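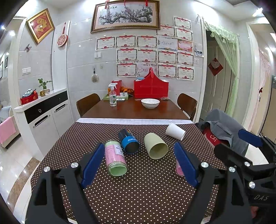 桌布先收起来,三四天别铺,等漆面自己透透气再看那片白雾退不退,Kiều Quách 回复说,退得动的多半是潮气,退不动的再谈蜡和砂纸。

2月 发布 提问:Dario Lombardi
阅读时间约 7 分钟

餐桌铺了桌布以后桌面发白、发黏,怎么处理?以后还能不能铺?

家里餐桌是红棕色的木桌,表面是亮光漆,搬进来的时候房东留下的,用了多少年不清楚。去年入冬前我买了一块桌布,深棕底带米白色小圆点,Drikero 的,标签上只写了“防水易擦”,没写背面是什么材料。背面摸着有点涩,像一层薄胶,没有绒。

铺上以后基本没有揭开过。平时吃完饭用湿抹布擦一遍布面,杯子直接放在上面,喝热水的杯子也放。上个星期二晚上孩子打翻了一杯水,有一部分从桌布边上流下去了,我把布掀开一半擦桌子,才发现下面不对:

一是靠墙那头有一片发白,像蒙了一层雾,手掌大小,擦不掉。二是坐人的这一头桌面发黏,手指按上去再抬起来有轻微的声音,桌布揭的时候也有点粘着。另外还有两个圈,一大一小,看大小是杯底的印子,颜色比旁边浅。

我已经试过的:清水擦,没用。稀释的洗洁精擦,发黏的地方好一点,干了又回来。厨房里有一瓶油污清洁剂,没敢往漆面上喷。

想问三件事。

白雾和杯印能不能自己处理,要不要找人重新上漆。我在附近问过一家做家具翻新的,Mancuso,报价 847 元,只做桌面,拉走三天。这张桌子不一定值这个钱。

发黏到底是漆坏了,还是桌布背面的东西掉下来了。

处理完以后还想继续铺桌布,孩子吃饭弄得厉害,不铺不行。是换一块,还是下面加垫。桌面是长方形的,短边 84 厘米左右,现在这块桌布不够长,只能盖住一截,另一截露着,平时放碗和零碎东西,露着的那截一点事没有。

补充:屋里冬天有暖气,桌子离暖气片不算近。餐厅是瓷砖地,有回潮的时候,不过桌腿没看出问题。

回答一 Kiều Quách

上面那句是先前回的,现在按你的三个问题分开写。

先判断发白的性质。亮光漆面上的白雾常见的有两种。一种是潮气进到漆膜里出不来,热杯子放在不透气的布上,热气闷在下面,时间长了就这样。这种是奶白色,边缘模糊,用手摸是平的。另一种是漆面磨损或者被清洁剂咬过,也发白,但是侧着光看能看到没有光泽,摸着比旁边糙。你写的是“像蒙了一层雾”,又有杯底的圈,我倾向于前一种。

潮气型的做法:

桌布撤掉,桌面空出来,放三到四天,窗户该开就开。不要用太阳直晒。

如果淡了但是没退完,拿吹风机,最低一档热风,离桌面二十厘米以上,来回扫,不要停在一个点上。吹两三分钟停下来用手背试一下,桌面只能是温的。觉得烫手就已经过了。一次不行就隔天再来一次。

有人用熨斗隔着毛巾熨,我自己也熨过,圈是退了,旁边多了一小块毛巾纹,后来花了更多时间修。老漆不建议这么干。

都不行的话,去买一小罐家具抛光膏,棉布蘸一点,顺着木纹轻轻推,推完用干布擦净。先在桌子背面或者桌沿下面试。

发黏的部分,我认为大头是桌布背面的增塑剂迁到漆面上了。软的 PVC 或者带胶的背层压在漆上,加上热,几个月就会这样。你可以这样验证:把桌布翻过来,找一块正对着发黏位置的背面摸一摸,再摸一块垂在桌沿外面、没有压到桌子的背面,两处手感对比。如果压着桌子那处也黏,基本就可以定了。

清理用温水加几滴中性洗洁精,布拧到不滴水,擦一遍,马上换清水布擦一遍,再用干布擦干。每天一次,做三四天。你说擦完好一点、干了又回来,这是正常的,迁进去的东西会慢慢往外冒,一次擦不净。不要用酒精,不要用风油精,网上有人推荐风油精去黏,漆会一起下来。油污清洁剂也不要用,大多偏碱。

要是做了一个星期还是按得出指纹,那就是漆本身软了,擦是擦不回来的,只有打掉重做。

847 元只做桌面,价格在我这边算正常,值不值看你打算用多久。房东的桌子,动手之前最好跟房东说一声。

以后铺布的问题,我的意见是换一块棉麻的,背面不带任何涂层,下面垫一层白毛毡或者旧床单。毛毡要买不掉色的,深色的毛毡潮了会染桌子。缺点是棉麻不防水,洒了就得马上掀开擦。热杯子一律用杯垫。

回答二 匿名

直接砂纸,2000 目的水砂,沾水磨,白印几下就没了,磨完打蜡。我家茶几就是这么弄的,前后半小时。847 元别花。

发黏的撒点爽身粉,第二天就不黏了。

回答三 老蔡

楼上的砂纸方法要小心。2000 目是不算粗,但亮光漆磨过以后那一块一定是哑的,得用抛光膏重新推亮,光打蜡是盖不住的,侧光一看就是一块补丁。茶几小,整面一起磨可以,餐桌只磨手掌大一片,会很显眼。漆薄的话几下就到底色了,红棕色的桌子很多颜色是在漆里的,磨穿了会露出浅色木头。

爽身粉只是让手感不黏,黏的东西还在下面,粉混进去更难擦。

白印部分我同意回答一,先晾。我再补充几点关于桌布的。

一,你说桌布只能盖住一截,这个情况要注意。半盖半露的桌子时间长了会有色差,露着的那头见光,盖着的那头不见光,两三年后能看出一条线。要么买够尺寸的,要么隔一段时间把布换到另一头。餐桌布长度要比桌面每边多出二十厘米左右,小孩会扯的话少留一点,十厘米够了,或者用桌布夹。

二,不想换棉麻,可以留着现在这块,中间隔一层。隔层不要再用透明软胶板,那个和桌布背面是一类东西,贴得更紧,闷得更厉害。我用的是 Radthorpe 的无纺布桌垫,灰色,可以自己剪,用了一年多,掀开看过几次,桌面没变化。便宜的办法就是旧棉床单对折。铺之前桌面和隔层都要干透。

三,每周掀一次。晚上收完碗,把布整个揭下来搭在椅背上,第二天早饭前再铺回去。我觉得这一条比买什么布都管用。揭的时候把桌上的杯子碗先拿走,别图省事只卷一半,卷起来那一半下面还是闷着的。

四,擦布面的时候水不要多。喷壶直接对着布喷,水会顺着边和接缝往下走,喷在抹布上再擦就行。孩子吃完饭掉的饭粒先用干的刮掉。

五,杯印那两个圈,如果晾完还在,用一点核桃油或者家具油擦一下,浅的圈会淡不少。擦完一定要抹干净,留着油又会黏。

找人翻新的话,问清楚是只补漆还是全部打掉重喷,喷的是什么漆,拿回来几天能放热的东西。我那张当时是十天以后才敢放碗,中间一家人在茶几上吃的饭。

提问者补充

桌布背面对比过了,压着桌子的地方是黏的,垂下来的地方不黏,看来是桌布的问题。

桌面空了四天,靠墙那片白的淡了一半多,边上已经看不出来。大的那个圈没有了,小的还在。吹风机还没试。发黏的那头每天按回答一的办法擦,今天是第五次,手按上去没有声音了,但是拿张纸巾放上去拖,还是能感觉到有点涩。

房东说桌子是她以前在 Evaveck 买的,不用重新上漆,能用就行。Mancuso 那边我就先不约了。

再问一句,无纺布桌垫有没有气味?孩子吃饭趴得很低。

老蔡 回复

刚拆开有一点,挂阳台两天就没了。介意的话就用旧床单,效果差不多,就是容易起皱,铺的时候要拉平,不然杯子放上去不稳。

小的那个圈先别动,再晾一个星期。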